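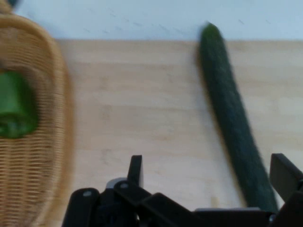

Vorlesung Servicerobotik, Einheit 7
Können Maschinen schon Hausarbeit?
Skript zur Vorlesung, Kavinda Sultana, Hochschule Kirnport

7.1 Worum es geht

In Einheit 6 haben wir Industrieroboter behandelt, die eine bekannte Bewegung an einem bekannten Teil wiederholen. Im Haushalt fehlt beides. Gemüse hat keine Zeichnung und keine Toleranzangabe, der Korb steht jeden Tag anders. Wir bleiben in dieser Einheit bei einer einzigen Aufgabe: Gemüse aus einem Korb holen, auf ein Brett legen, wieder einräumen.

Einordnung nach heutigem Stand:
Saugen und Rasenmähen: gelöst, im Handel.
Gemüse greifen und ablegen: im Labor machbar, langsam.
Gemüse schälen und schneiden: einzelne Vorführungen, kein Dauerbetrieb.
Eine fremde Küche selbstständig aufräumen: offen.

7.2 Greifen mit zwei Fingern

Ein Zweifingergreifer hält ein Objekt über Reibung an zwei Kontaktflächen. Bei einer Gurke ist die Wahl der Griffachse einfach: quer zur Längsrichtung, möglichst nahe am Schwerpunkt. Greift man am Ende, entsteht ein Kippmoment und die Gurke dreht sich zwischen den Fingern.

Bei der Paprika ist es umgekehrt. Das Gewicht ist kein Problem, die Form schon. Die Oberfläche ist glatt und gewölbt, und je nach Lage passen die Wölbungen gar nicht zwischen die Finger. Zu viel Kraft drückt die Wand ein. Die Griffkraft muss deshalb begrenzt werden – am einfachsten über den Motorstrom, besser über einen Kraftsensor.

7.3 Sehen am Handgelenk und von außen

Eine Kamera am Handgelenk liefert Details kurz vor dem Griff. Bei schneller Bewegung verwischt das Bild, und ein Teil der Sicht ist immer von den Fingern verdeckt. Eine feste Kamera neben dem Tisch zeigt die ganze Anordnung, sieht aber schlecht in den Korb hinein. Liegt eine gelbe Paprika hinter einer grünen, bleibt von außen nur ein Stück Schale übrig. Üblich ist heute die Kombination beider Ansichten.

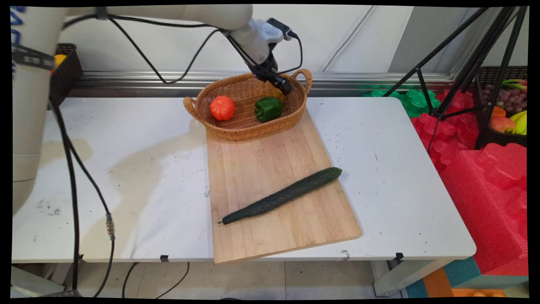

7.4 Zahlen aus dem Projekt Umard

In der Versuchsreihe Umard wurden 2.000 Griffe ausgewertet. 839 davon gelangen im ersten Anlauf. Die übrigen verteilen sich auf abgerutschte Finger, Kontakt mit dem Korbrand und falsch geschätzte Lage. Für eine Küche reicht das nicht. Die zweite Reihe mit 4.000 Griffen läuft noch, Ergebnisse gibt es voraussichtlich im Juli.

Beim Lesen solcher Zahlen ist zu prüfen, was als Erfolg zählt. Im Projekt Umard gilt ein Griff als gelungen, wenn das Objekt angehoben und am Ziel abgelegt wurde. Die Firma Stolden zählt in ihren Unterlagen bereits das Anheben. Die Quoten sind nicht vergleichbar.

7.5 Aufgaben zur Übung am Freitag

1. Skizzieren Sie die Kräfte an einer Gurke, die an einem Ende gegriffen wird. Welche Reibung ist nötig, damit sie waagerecht bleibt?
2. Nennen Sie zwei Gründe, warum der Rand eines Flechtkorbs für die Bahnplanung schwieriger ist als der Rand einer Kiste.
3. Berechnen Sie die Erfolgsquote aus 7.4 und schätzen Sie, wie oft fünf Griffe hintereinander gelingen. Welche Annahme steckt darin?

Literatur: Abeysekara, Greifen unbekannter Objekte, Kapitel 2. Liegt im Kursordner.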